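Octavian Cârstea has swapped grippers on the same arm 70 times since July, and he still gets excited when he talks about it. "You change the fingers and it's a different robot," he says. "I mean it, the same code starts acting up in new places!"

At the Porumstead lab he is comparing two pairs, the Huten and the Heffernan, on a mock motherboard. The Huten closes faster. The Heffernan is slower but gives a little when a part goes in crooked, and he likes that more than he expected to. So far he has logged 624 insertions, 389 of them with the Heffernan.

The long card slot is the one he keeps coming back to. "Square pegs are friendly. A long slot wants you straight along the whole length – one end catches and you start over."

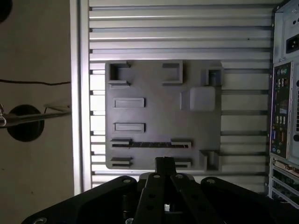 Bukmont would rather see the slower pair tested with a stiffer wrist before anyone picks a favorite.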